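読了時間:6分
印刷する | メールで送る

ナースコール連携障害 対応記録(表彰・院内報配信システムとの通知競合)

状態:解決済み(経過観察中)
起票日:2025年8月19日
起票者:Verena Lanz(4階東病棟 病棟クラーク)
担当:Kirsty Naylor
対象:Pornivus 病棟端末、Flonach 通知中継サーバー
優先度:高

■ 事象

4階東病棟のスタッフステーション端末で、ナースコールの画面通知が遅れて表示される。廊下灯と卓上親機の鳴動は正常で、遅延は Pornivus 端末の画面通知に限られる。最大の遅延は84秒。携帯端末側の通知は、同じ呼び出しに対して即時に届いている。

起票者の申告によると、午前の申し送り後から発生。端末の再起動で一時的に改善し、しばらくすると再発する。

■ 初期確認

1. 端末とスイッチ間のリンク状態を確認。エラーカウンタの増加なし。
2. 端末の時刻同期を確認。ずれなし。
3. 卓上親機から Flonach への送出ログを確認。全件が即時に送出されている。
4. Flonach の送信キューを確認。4階東病棟宛てのキューに291件の未処理メッセージが滞留。他病棟宛てのキューは空。

4の結果から、遅延は Flonach から端末への配信区間で起きていると判断。病棟には、復旧までは卓上親機と携帯端末の通知を優先するよう電話で依頼した。

■ 滞留メッセージの内訳

滞留していたメッセージの大半はナースコールではなく、院内報の更新通知だった。配信元は Nzioka(職員向けお知らせ配信)。本来は優先度「低」で登録されるところ、優先度フィールドが空欄のまま届いていた。Flonach は空欄を「標準」と解釈するため、ナースコール通知と同じキューに積まれる。

同一通知の重複も確認した。端末が受信応答を返しても Nzioka 側が応答を認識せず、20秒間隔で再送を続けていた。再送の対象は4階東病棟の端末グループのみ。

■ 原因調査

Nzioka の宛先設定を病棟間で比較した。4階東病棟だけ、端末グループの応答先アドレスが旧中継サーバーのままになっていた。中継サーバーの更新時に一括変更の対象から漏れたものとみられる。

漏れた理由は宛先名の表記。他病棟は半角英数字で登録されているが、4階東病棟は全角文字を含む。一括変更スクリプトの検索条件は半角のみを対象としていた。

優先度の空欄については別の経路。院内報の配信テンプレートを先週複製した際、複製先で優先度の既定値が引き継がれていなかった。テンプレート複製時の仕様か不具合かは、Nzioka の保守窓口に照会中。
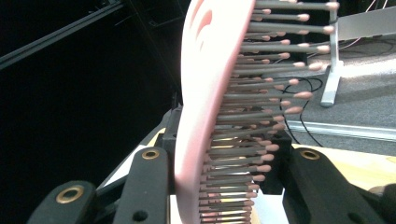
医療情報部 端末・通信支援チーム

■ 暫定対応

・Nzioka から4階東病棟の端末グループへの配信を停止。
・Flonach の該当キューから、種別「お知らせ」のメッセージのみを削除。種別「呼出」は削除対象から除外し、件数が変わらないことを削除前後で照合した。
・端末側の通知サービスを再起動。端末本体の再起動は不要。

実施後、病棟の空床で試験呼び出しを行った。すべて即時に画面表示。起票者にも表示を確認してもらった。

注意:キュー全体の消去コマンドは使用しないこと。種別を指定しない場合、未配信の呼び出し通知も失われる。

■ 恒久対応

1. 4階東病棟の応答先アドレスを現行の中継サーバーに変更。完了。
2. 宛先名を半角英数字に統一。完了。旧名称は別名として残し、参照元がなくなった時点で削除する。
3. 院内報の配信テンプレートに優先度「低」を明示。完了。
4. Flonach の受信規則を変更し、優先度が空欄で種別が「呼出」以外のものは「低」として扱う。検証環境で確認後、本番に適用。完了。
5. キューの滞留が40件を超えた時点で当番者に警告メールを送る。設定済み。しきい値は運用状況を見て見直す。
6. 一括変更スクリプトの検索条件に全角文字を追加。9月の定期保守で反映予定。

■ 追加のやり取り

Lanz:
配信を止めている間の院内報は、あとから端末に届きますか。今回は職員表彰の推薦締切の案内が含まれており、病棟内で読めていない人がいます。

Naylor:
停止中の分は自動では再送されません。恒久対応3の完了後に、該当の案内のみ手動で再配信します。それまでは職員ポータルの「お知らせ」から同じ内容を閲覧できます。推薦用紙も同じページにあります。

Lanz:
再配信を確認しました。通知は画面右下に出て、呼び出しの表示とは重なっていません。ただ、既読にしても一覧から消えない通知が1件あります。

Naylor:
旧応答先アドレスで登録された通知が端末のローカルに残っています。通知一覧を開き、「再同期」を実行してください。一覧が空になってから再取得されます。

Lanz:
再同期で消えました。夜勤帯の担当にも手順を伝えます。

■ 関連システムへの影響

Ameo(勤務表システム)も Flonach 経由で勤務変更の通知を送っているため、受信規則の変更による影響を確認した。Ameo の通知は優先度「標準」が明示されており、動作に変更はない。

ナースコールの履歴データは卓上親機側で保存されており、今回のキュー操作による欠損はない。遅延中の呼び出しについては、病棟側で応答記録との突き合わせを実施済み。対応漏れの報告はなかった。

■ 再発時の確認手順

1. 卓上親機と廊下灯の動作を確認する。異常があれば本件とは別の障害として設備担当へ連絡。
2. Flonach 管理画面で病棟別キューの件数を確認する。
3. 滞留がある場合は種別で絞り込み、「お知らせ」が含まれるかを見る。
4. 含まれる場合は配信元と応答先アドレスを控え、暫定対応の順に処理する。
5. 滞留がない場合は端末側の通知サービスのログを採取し、本票に追記する。

■ 未完了事項

・テンプレート複製時の既定値に関する保守窓口の回答待ち
・一括変更スクリプトの修正反映
・旧宛先名(別名)の削除

上記がすべて完了した時点で本票を終了とする。担当は引き続き Naylor。

印刷する | メールで送る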